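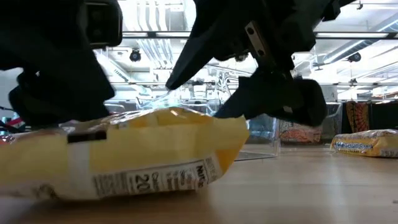 Trastbridge Quarterly | Food & Home Desk

The Life of a Crinkly Bag

By Aranka Vida

My grandmother kept everything in tins. Flour, noodles, the hard little biscuits she gave us when we had been good (and quite often when we hadn't), all of it went into tins with other things printed on the lids, so that you learned early in life to look for the sugar under a painting of a steamship. She didn't care for bags. A bag, she used to say, was what you carried the food home in, and once you were home the bag's work was done.

I think of her most evenings at my own table, where the bags have won. They come out of the cupboard with that wonderful noise, they get passed along, they lie on the wood with one end folded over, and then somebody puts them back and we do it all again the next night. The yellow and white one has a regular place with us now, and I have become fonder of it than a grown woman should be of a piece of plastic packaging.

So when the desk asked for something on pantry habits, I asked if I could write about bags instead, and to my delight they let me.

My first stop was Plonow, where Gergely Hegedűs has kept a grocery on the corner of Illés Street for 26 years. It's a narrow shop, and the snack aisle, if you can call it an aisle, is a single run of shelves that starts by the door and gives up near the onions. Gergely stocks it himself in the early morning, before the bakery delivery, and he does it by squeezing. He picks up each bag, gives it a gentle press with both palms and listens. A bag with a good seal pushes back at you. A tired one sighs, and that one goes into the box under the counter to be looked at again later.

"People think the sealed ones are all the same," he told me, handing me two to try. "You hold a few thousand and you stop thinking so."

He had done a stock count in November and was rather proud of it: 3,342 items in a shop where two customers with baskets can barely get past each other. He wouldn't tell me how many were snacks. He did tell me that yellow bags sell better than blue ones in the gray months, a theory he has held for years and for which he has no figures at all, and I believed him completely.

What I really wanted from Gergely was his fold. Everybody has a fold. My husband gives the top a single twist and tucks it under, as if the bag were going to sleep. My daughter doesn't fold at all, she simply leans the bag against the bread bin and trusts in the world. I was brought up a roller, myself, and I had always assumed that rolling was the proper way and that the rest of humanity would come around to it.

Gergely starts by smoothing the bag flat with the side of his hand, working up from the food toward the opening, so that most of the air is gone before he folds anything. Then he turns both top corners in toward the middle, the way you begin a paper airplane, and rolls the point down over itself, slowly, pressing each turn. At the end he flips the last bit of the roll inside out over the corners and it holds there, no clip, no rubber band. It took me 11 tries. The plastic is slippery and it wants to spring open, and you have to be a little firm with it without crushing what's inside, which is harder than it looks with something brittle at the bottom of the bag. When it finally held I let out such a cheer that a man buying lemons turned around to congratulate me!

If you'd like to try it at home, start with a bag that is at least a third empty. A full one doesn't leave you enough plastic to work with, and you'll only end up cross with it. A clothespin does very nicely in the meantime. So does a binder clip, though I find they wander off to the desk drawer and don't come back.

We talked for a while about reading the bag, too. I have a habit, picked up on long train rides, of reading whatever is in front of me, and a bag lying on the table with its nutrition label toward you is as good as a newspaper when you're waiting for the kettle. I like the tiny type. I like how seriously it takes itself, in among all that shiny color. The line I'd point you to is the serving size, which sits near the top of most labels and is easy to skip. Read it once, pour that much into a bowl, and see how it compares with what you would have poured. In our house this experiment was met with silence, and then with a second bowl.

A bowl is a good idea in any case. Food that stays in the bag gets handled, and warm hands reaching in and out bring the damp of the kitchen with them. My friends in Satari, where the summers are so sticky that salt won't leave the shaker, never put an open bag on the table at all. They pour what they want, fold the bag and put it straight back into a dry cupboard, well away from the stove. I tried it for a month and I must say things did stay crisper, although I missed the rustle. There's something companionable about an open bag between two people, both of you pretending not to want the last of it.

Of course there's the question of what to do afterward. Soft, shiny plastic is awkward stuff, and in many towns it doesn't belong in the ordinary recycling bin, so check with your own collection service before you toss it in with the bottles. Trastbridge has a drop-off shelf for soft plastics beside the library steps, and bags should be shaken out and flat when you bring them. Mine go into a drawer until there's a decent stack. I once found one at the back that I had rinsed and dried and folded into a neat square, and for a moment I was sure my grandmother had been in the kitchen.

I did buy a tin in the end. Gergely had one on the top shelf, a big green thing marked down to 600, with a lid that takes both hands and a knee. It looks lovely on the counter. We keep the clothespins in it.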